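Shared Kitchens and Food Waste in Student Housing
Final report, second-year project in Household and Community Studies
Submitted January 2024

Project group: Anum Abbasi, Vilmos Pap, Ainhoa Marín
Supervisor: Oluwatosin Edet

Summary

This report examines how residents of Terner House, a student residence with shared kitchens, buy, store and discard everyday food. The project compared two kitchens over the fall term. One kitchen continued with its usual arrangements. The other adopted a shared shelf, a labeling rule and a weekly clear-out. The group found that bread, cooked rice and salad greens made up most of what was thrown away in both kitchens, and that the labeling rule was followed more consistently than the shared shelf was used.
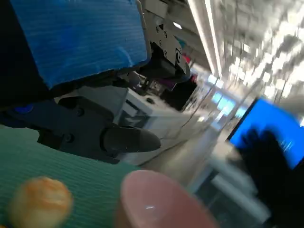

Reading time: 10 minutes

1. Background

Residents of Terner House are assigned to a kitchen at the start of the academic year. Each resident receives one cupboard and part of a refrigerator shelf. The freezer is held in common. There is no written policy on abandoned food, and practice differs from floor to floor.

Earlier work by students in the department looked at the cost of groceries for residents living away from home for the first time. That work did not consider what happened to the food after purchase. The present project was proposed in June, following a discussion with the residence office about the volume of food found in kitchen bins at the end of term.

The project had the following aims: to record which foods were discarded and at what stage, to learn why residents threw them away, and to test whether simple changes to storage would be accepted by the people using the kitchen.

2. Method

Participation was voluntary. All residents of the selected kitchens were given an information sheet and could withdraw at any time. No names were recorded in the waste log.

The log was a printed sheet kept beside the bin. Residents wrote down the item, the approximate portion and a reason chosen from a short list. The group collected the sheets every week and entered them in a spreadsheet. Entries that could not be read were left out of the analysis.

Interviews were held with residents who agreed to take part. They were conducted in the ground-floor common room and followed a fixed set of questions, with time at the end for general comments. Ramil Tiongson of the residence office also gave an interview on how the kitchens are cleaned and supplied.

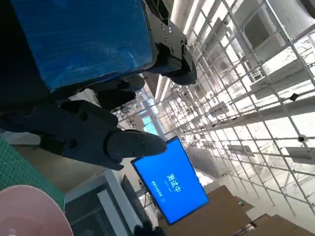
The spreadsheet was checked against the original sheets by a member of the group who had not typed them in. Differences were settled by returning to the handwritten entry. The portion column proved the least reliable part of the log, as residents used words such as "some" and "the rest" in place of the categories provided. For this reason the report discusses types of food and reasons for disposal, and makes no estimate of total weight.

3. Findings

3.1 Foods discarded

Bread was the item entered most often in both kitchens. Residents living alone for the first time reported buying a full loaf out of habit and finishing only part of it. Several had not considered freezing bread, and others said that the freezer was too full to make this practical.

Cooked rice and pasta were usually discarded after being left in the refrigerator in an unlabeled container. Salad greens were thrown away unopened more often than any other item. 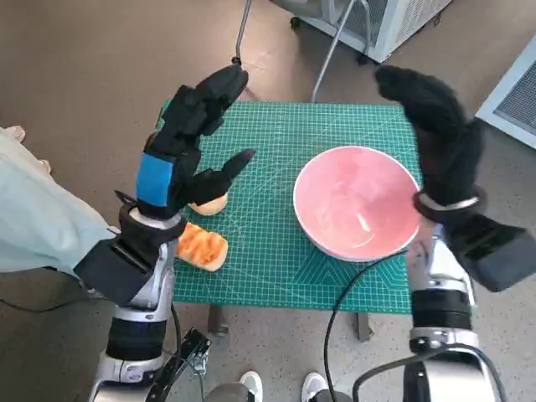

3.2 Reasons given

"Forgot it was there" was the reason most often selected. "Past the date" came second. In interviews, it became clear that many residents treated a best-before date and a use-by date as the same thing. One resident remarked, "If there is a date on it and the date is gone, I do not think about it any further."

3.3 Response to the changes

The labeling rule required a name and a date on every opened item. Tape and a pen were placed on top of the refrigerator. Residents described the rule as easy to follow, although the pen had to be replaced repeatedly.

The shared shelf was less successful. Residents were willing to leave food on it but reluctant to take food from it, even where the item was sealed. Two interviewees said they would have used it more if they had known who had left the food.

4. Limitations

The log depended on residents completing it honestly and at the time of disposal. The kitchens also differed in size, and the labeled kitchen housed more second-year students, who may already have had more experience of cooking for themselves.

5. Recommendations

The group recommends that the residence office supply tape and pens to every kitchen and include a short explanation of date labels in the arrival pack. Part of each freezer should be reserved for bread. The shared shelf should be tried again with a space for the donor's first name.

Copies of the blank log sheet and the interview questions are held by the department and may be requested through the supervisor.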